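3.2 Folding habits and the life of printed T-shirts

In the first part of the study we asked the households in Hernow to keep a simple diary of their laundry. A garment was written down each time it was washed, and also each time it was folded and put away. We expected that these two numbers would be almost the same. In fact they were different in most of the homes, and the difference was large enough that we decided to treat folding as a subject of its own. The present section reports what the participants told us about how they fold and store T-shirts, and how this is connected with the time when they stop wearing them.

Our sample had 375 diaries, and together they contain 4,000 entries about T-shirts. We chose the T-shirt for two reasons. It is owned by almost everyone in the town, regardless of age or income, and it often has a print that carries a memory, for example of a concert, a sports club or a former workplace. Earlier work on clothing at home has mostly looked at buying and at throwing away. The long period between these two moments, when the garment lies in a drawer, has received less attention. Rinaldi calls this period "the quiet wardrobe," and we borrow the term from her, although we use it in a narrower way. For us, a garment is in the quiet wardrobe when it is clean, folded, and has not been worn for one full season.

The interviews were carried out by Benedikt Rothe in the homes of the participants, usually at the place where the laundry was sorted. This was a kitchen table in many cases, sometimes a bed, and in the older apartments of the Vilow district an ironing board in the corridor. He asked each person to fold a T-shirt in the usual way and to talk while doing it. The talk was recorded and later coded by two readers. When the readers did not agree, the passage was discussed until one code was accepted.

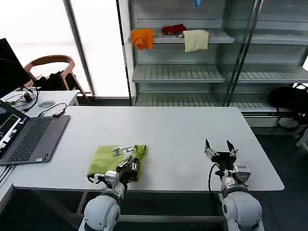

The participants described two main ways of folding. In the first, which we call the flat fold, the sleeves are turned behind the body and the shirt is closed once or twice, so that it can be laid on a pile. In the second, the upright fold, the shirt is made into a smaller package that stands on its edge in the drawer. People who used the flat fold spoke often about the print. They wanted it to be on the outside, because this is how they find the shirt again in the morning. The green T-shirt in Figure 4 is folded into a nearly rectangular bundle with its white and dark print showing along the upper edge, and several participants named such a visible strip of print as the thing they look for in a pile. One woman said that she knows her shirts "like books, by the back." With the upright fold this strip is smaller, and color becomes more important than the picture or the text.

Figure 4. A folded T-shirt with part of the print visible.

The position of a shirt in the pile was also not accidental. In the flat piles, the clean shirts were nearly always added on the top, and the wearer took from the top as well. The result is that a small group of garments goes around between the body, the washing machine and the upper part of the pile, while the lower part does not move. Participants were aware of this. A retired bus driver told us on a Wednesday that he had just found, at the bottom, a shirt he believed he had given to his son. Only 16 households had a rule against this effect, such as putting the clean laundry under the old. In the drawers with upright folding the effect was weaker but did not disappear - there the shirts at the front did the same work as the shirts on the top.

We then compared the storage method with the reasons given for the end of use. Shirts from the upper part of the pile were mostly given up for wear: a thin collar, holes under the arm, a print that had broken along the fold. The last of these deserves a comment. Thick plastic prints seem to suffer when the fold line crosses them again and again at the same place, and participants who had noticed it changed the fold or began to roll the shirt. Shirts from the lower part were given up for other reasons. The size no longer fitted, or the drawer was too full, or the family was moving. These shirts were usually in good condition. When we asked why they had not been worn, the most common answer was that they had been forgotten.

It would be too simple to say that forgetting is a loss in every case. Some shirts were kept low in the pile with intention. Tomás Ó Dálaigh, who coded the second half of the interviews, proposed a separate category for them, and we have followed his suggestion under the name "kept shirts." They are folded with more care than the others, the print is turned to the inside, and their owners do not expect to wear them again. A shirt of the Skakix handball club, for instance, had been folded in the same way since the owner stopped playing. We have 200 entries of this type and they are excluded from the comparison above.

A limit of the method should be mentioned here. A person who folds in front of a visitor may fold better than usual. We tried to reduce this problem by checking the drawer after the conversation, when the participant allowed it, and by asking for a second diary in July. The answers from the second diary are treated in Section 3.3, together with the question of who in the household does the folding.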